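Dish duty at the Dimitriou building gets a sponge, a plate and a waiting list

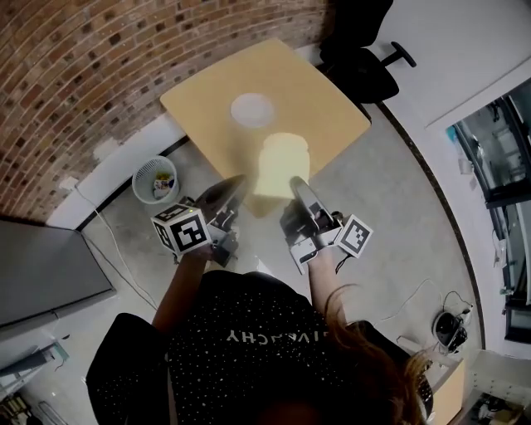 A plate, a yellow sponge and a square table by the brick wall on the ground floor.

The shared workrooms at the old Dimitriou building have had a curved brick wall, a concrete floor and fast internet since they opened. What they have not had is anybody willing to wash a plate.

That changed in June, or is at least being given a chance to. Tenants at the building have started a Wednesday session called Plate Hour, in which grown adults with jobs sit or stand at a small wooden table and practice the business of wiping dishes. Attendance is voluntary. The sign-up sheet by the stairs was full by lunch on the day it went up, and there is now a waiting list, a phrase that has never before been used in this building in connection with cleaning.

"I put it up as a joke," said Ayane Kamata, who manages the building's front desk and, until recently, its sink. "Then people started asking me if they needed to bring their own sponge."

They do not. The sponge is provided.

The trouble goes back to winter, when the kitchen on the second floor was closed for new pipes and the building's tableware was moved downstairs in boxes. There were 102 plates in those boxes, all of them white and round, bought in one go when a restaurant on the next block shut down. By the time the kitchen reopened, Kamata could lay her hands on 74. The rest were under desks, behind monitors and, in one case, beneath a potted fern on the third floor, where the plate had been doing good work and was allowed to stay.

Most of the ones that came back needed washing. Some needed more than that.

The first proposal was a dishwasher. Ward Vermeulen, whose small bookkeeping business, Drollus, takes up two rooms at the end of the hall, got a quote for $2,000, installation not included, and circulated it to the other tenants with a spreadsheet showing how the cost might be split. The spreadsheet had tabs. It received three replies, one of which was from someone asking to be taken off the mailing list.

"I thought it was a good spreadsheet," Vermeulen said.

The second proposal was a rota, which lasted eleven days. The third came from Itsuki Mizuno of Clukier, a maker of picnic baskets on the ground floor, who had noticed that people at the building would happily take a class in nearly anything. There had been classes in bread, in bookbinding and in the repair of umbrellas. Mizuno suggested that if dishwashing were offered as a class, with a start time and a slightly pompous description, people would turn up.

The description, as posted, promised "an hour of quiet attention to the surface of the plate." People turned up.

The format is simple enough. The light wood table is set out on the concrete at an angle to everything else, a position Mizuno defends on grounds of elbow room. One plate goes on it, and one sponge. The person whose turn it is wipes the plate while the others wait, drink coffee and offer opinions. When the plate is judged fit, it goes to the rack upstairs and another takes its place. The white mesh wastebasket stays over by the wall.

There is some disagreement over technique. Renji Iwasaki, who writes manuals for a garden tool company called Cledar and therefore has views on the order in which things should be done, holds that a plate should be wiped from the rim inward. Vermeulen goes from the middle out. Their discussion of the matter on the opening Wednesday ran for most of a pot of coffee, during which one plate was cleaned, very thoroughly, by both of them in turn.

"You chase the crumbs to the middle, and then you know where they are," Iwasaki said.

"And then what?" Vermeulen said.

This remains under discussion.

The office chair behind the table has been the subject of a separate debate. Kamata wants it left where it is, for anyone who would like to sit down. Mizuno believes that sitting leads to talking and that talking leads to unwashed plates. For now the chair stays, on the understanding that whoever is in it is next.

As for the sponge, it is yellow, pale and rectangular, and it costs next to nothing. The sponge budget for the season was set by mistake at $382, a figure copied from the line above it, which was for light bulbs. No one has moved to correct it. Kamata says she has already had a request for "something with a scrubby side" and another for a sponge in a color other than yellow, and that both are being considered in a spirit of wealth.

The building's owner, Toshio Yoshida, came down to see the session for himself at ten past four and stayed for two plates. He said he approved of it, that he did not intend to join it, and that he would be grateful if somebody could look under the desks on the third floor again. He also asked what had become of the dishwasher quote, and Vermeulen, who happened to have the spreadsheet with him, was able to help.

Whether any of this adds up to cleaner plates is hard to say. The second-floor rack looks fuller than it did in spring. On the other hand, several people have been seen leaving dirty plates in the kitchen on Tuesdays with the explanation that they are "saving them for class" -- a line of reasoning that Kamata describes as new, and worse.

She has responded by adding a rule to the bottom of the sign-up sheet. Anyone who leaves a plate in the sink must attend the next session and wash it in front of the others. The rule was meant as a deterrent, and four people have asked whether it moves them up the waiting list.

Plate Hour runs on Wednesdays from 4 p.m. on the ground floor, by the brick wall. Tenants can sign up at the stairs. A session on mugs is planned for later in the season, once Iwasaki and Vermeulen have settled on which of them will be teaching it. Anyone holding a white plate that belongs to the building is asked to bring it to the front desk, with or without the fern.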